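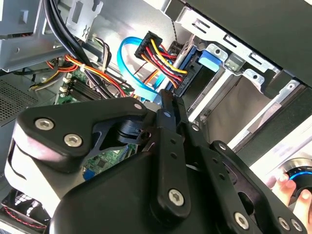 Inside one of the desktops, side panel off. Power wires with their cable tie, the blue SATA cable, and the memory slots on the green board.

Old Desktops, November – Gallery

The Astmont repair room took in a batch of office desktops this fall from Lương, a bookkeeping firm that was moving to a smaller space. They had been sitting in a storage closet for a few years. Most of them are being cleaned, checked and passed on. The ones that can't be fixed are being used for parts.

The notes on this page are the ones we keep on the wall by the bench, tidied up a little. They are grouped by part of the machine, so you can read only the bit you need.

The wiring

Power wires in desktops of this age follow the usual colors. Black is ground, yellow is 12 volts, red is 5 volts and orange is 3.3 volts. If you see one spliced with tape, put the machine on the parts shelf and write "wiring" on the tag.

Leave factory cable ties alone unless you have to move the bundle. If you cut one, put a new one back in the same spot and trim the tail flush. A tail left long can reach a fan.

The drive cable

SATA data cables come in whatever color the builder had that day. Blue doesn't mean anything different from red or black. What matters is the plug. Some have a metal clip and some are only held by friction, and the second kind works loose when a case is carried around.

Press the plug in at both ends before you decide that a drive is dead. Thắng Thái went through the drives we had marked as failed last winter and four of them were fine. They are back in use.

If a cable has been bent hard enough to leave a white crease, throw it out. We have a full drawer of spares, left side of the bench, second from the top.

Memory

The latches at the ends of the slots should swing out with one finger. Push both down, and the stick lifts by itself. If a latch is stiff, work it back and forth a few times with the stick still in place. Don't pry with a screwdriver. Two boards have been lost that way.

Sticks go in matched pairs where the board allows it. The notch is off center, so a stick only fits one way around. Press on both ends until the latches click. A stick that is in at one end and a little high at the other is the most common reason a machine beeps and shows nothing.

Loose memory goes in the antistatic trays, not in the cardboard box. The cardboard box is for screws and slot covers.

Vents and dust

Take the case outside to the loading door before using the air can. Hold the fan blades still with a finger or a pencil so they don't spin. Do the grille from the inside out, then wipe the outside with a damp cloth and let it dry.

Dust packs into small round vent holes more than people expect, and a soft paintbrush gets it out better than air does. The brushes are in the coffee can. Please don't use them for thermal paste.

The case

Sheet metal in older cases can be sharp along the cutouts. Gloves are on the hook by the door. Themis Nikolaidis filed down the worst edges on the first few machines, and that turned out to be worth the ten minutes each.

Brackets that have come loose get bagged and taped to the inside of the side panel. Write the machine number on the bag. We use our own numbers, which start at 507 for this batch. The old asset stickers are to be left on until the drive has been wiped, and then peeled off.

Wiping drives

Every drive is wiped before the machine goes anywhere, including the ones going to parts. The wipe runs overnight on the two stations at the back. When it is done, print the slip and put it in the blue folder. No slip, no pickup.

If a drive won't finish the wipe, it goes in the locked bin to be shredded. Don't take it home to try again.

What happens next

Finished machines get a fresh install, a keyboard, a mouse and whatever monitor we have that month. They are set up for Web browsing, letters and school work. They are slow for video editing and won't run new games, and we say so on the tag.

The first machines from this batch are promised to the reading room at Lurnach, which asked for them in the spring. After that we work down the waiting list in order. Cases, boards and wire that nobody can use go to Pladeo for scrap, and the money goes toward spare power supplies. We got $200 for the last load – mostly copper and power bricks.

Things we are short of

VGA cables, longer than six feet if possible
Case screws, the coarse kind
Coin batteries for the boards (CR2032)
Small cable ties in white or black
Flat screens with working stands

We have plenty of keyboards and can't take more until after the holidays. The same goes for printers of any kind.

Dropping things off

Bring equipment to the side entrance in the afternoon, after 1:00. Ring the bell and wait, as the bench is at the far end and it takes a minute to get there. Please keep the power cord with the machine, and tell us if you know what was wrong with it. Even "it made a noise" is useful.

More pictures will be added when the reading room machines are set up.

Back to all galleries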